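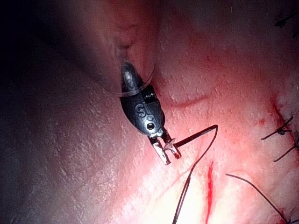 Asticoに投げると一部のフレームだけテクスチャが黒くなる

Zineb El Ouafi

Rimanoで組んだシーンをAsticoのキューに入れてネットワークレンダリングしています。全部で482フレーム。手元のマシンで単体レンダリングするとまったく問題なく出るのですが、ファームに投げると、ところどころ布地のマテリアルが真っ黒なフレームが混じります。黒いフレームに規則性はなさそうで、飛び飛びに出ます。連番を再生すると、安いディスコの照明みたいになります。

状況は次のとおりです。

テクスチャは共有サーバー(社内での名前はSobczak)に置いてあり、どのマシンでもT:ドライブとして割り当て済み。
黒くなるノードにリモートでログインしてT:を開くと、ファイルは普通に見えるし、画像も開ける。
そのノードでRimanoを手動で起動してレンダリングすると、正しく出る。
Asticoのジョブ画面では、黒いフレームも緑色の「完了」になっている。

最後のが一番腹立たしいです。完了とは。

とりあえずドライバーを更新し、再起動し、シーンを新規ファイルに合成し直しました。最後の作業では、もともと正しく設定されていた単位が狂いました。どこを疑えばいいでしょうか。

Valter Esteves

うちでも似たことがあって、Rimanoを入れ直したら直りました。全ノードやりました。半日かかりましたけど。

あとメモリも増やしたので、どっちが効いたのかは知りません。

コメント(Zineb El Ouafi):ありがとうございます。半日は最後の手段に取っておきます。

Agnes Engebretsen

再インストールの前に、Asticoのワーカーがどのアカウントで動いているか見てください。手動起動だと出るのにキュー経由だと黒い、という時点でほぼこれです。

ドライブの割り当ては、マシンにではなくログオンしたユーザーのセッションに付きます。あなたがリモートで入ったときに見えているT:は、あなたのT:です。ワーカーがサービスとして動いている場合、そのサービスにとってT:はこの世に存在しません。テクスチャは見つからず、Rimanoは律儀に黒で塗り、終了コードは0を返し、Asticoはそれを見て緑を点けます。全員が自分の仕事をした結果がディスコです。

一部のノードだけ出るのは、おそらくワーカーをデスクトップから手で起動したマシンと、サービスとして登録したマシンが混在しているからです。「規則性がない」ように見えるのは、フレームの割り振りが空いた順だからで、ノード名で並べ替えると急に規則正しくなるはずです。
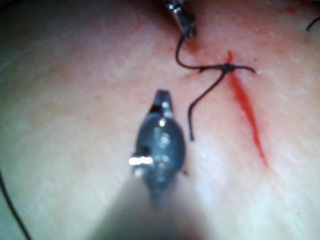
組織表面の縫合作業。黒い糸と器具の先端

直し方です。

1. Asticoのログで黒いフレームを担当したノード名を拾う。出力ファイル名にノード名を付ける設定があるなら、オンにして短い範囲を投げ直すほうが早いです。
2. 該当ノードのサービス一覧でAsticoワーカーのログオンアカウントを確認する。ローカルシステムになっていたら当たり。
3. レンダリング専用のドメインアカウントを作り、共有フォルダーの読み取り権限と、出力先の書き込み権限を付けて、ワーカーをそのアカウントで動かす。自分のアカウントを使うのはやめておきましょう。次にパスワードを変えた朝、ファームが全部止まります(経験談です)。
4. シーン内のパスをT:\から\\Sobczak\で始まるUNC形式に書き換える。Rimanoのアセット一覧で全選択して「パスの置換」を使えば一度で済みます。
5. ジョブの送信設定で「アセット欠落時は失敗にする」にチェックを入れる。初期状態ではオフです。なぜオフなのかは、開発元にしかわかりません。

4で見落としがちなのが、プラグインが自前で持っているパスです。散布系のPlaterを使っているなら、マップの参照先はアセット一覧に出てきません。Platerのパネルを開いて個別に直してください。IESファイルとプロキシも同様に、一覧に出るものと出ないものがあります。

投げ直すのは黒かったフレームだけで構いません。ただしライトキャッシュを事前計算して使い回しているなら、それがどのマシンで作られたかは確認を。黒いテクスチャのまま計算されたキャッシュは、テクスチャが直ったあとも間接光だけ妙に暗いままです。これに気づかず、マテリアルのほうを明るくして帳尻を合わせた人を知っています。私です。

コメント(Zineb El Ouafi):当たりでした。ノード10台のうち5台がローカルシステム。残りは以前の担当者がデスクトップから起動したまま、誰もログオフしていなかったようです。パスを全部UNCにして、チェックも入れたら、今度はジョブが真っ赤になりました。Platerです。

コメント(Agnes Engebretsen):赤くなったなら順調です。

コメント(Zineb El Ouafi):Platerのマップを直して通りました。キャッシュも作り直し中です。

Wojciech Nowakowski

解決済みのようですが補足します。

UNCにしてもまだ黒いフレームが残る場合は、サーバー側の同時接続数を見てください。うちの共有は普通のデスクトップOSのマシンに置いてあって、ノードを増やした途端に同じ症状が出ました。接続の上限に達すると、あぶれたノードは読み込みに失敗します。このときは黒くなるノードが毎回変わるので、アカウントの問題とは見分けがつきます。

テクスチャの合計が5GBを超えるようなシーンなら、Asticoの「ローカルに同期」を使うのも手です。最初のフレームが始まるまで待たされますが、そのあとはサーバーを読みに行きません。各ノードのディスクの空きは先に確認してください。足りないと同期が途中で止まり、そしてもちろん、ジョブは緑になります。

コメント(Valter Esteves):うちもローカルシステムでした。入れ直したときにアカウントを設定し直していたみたいです。メモリは関係なかった。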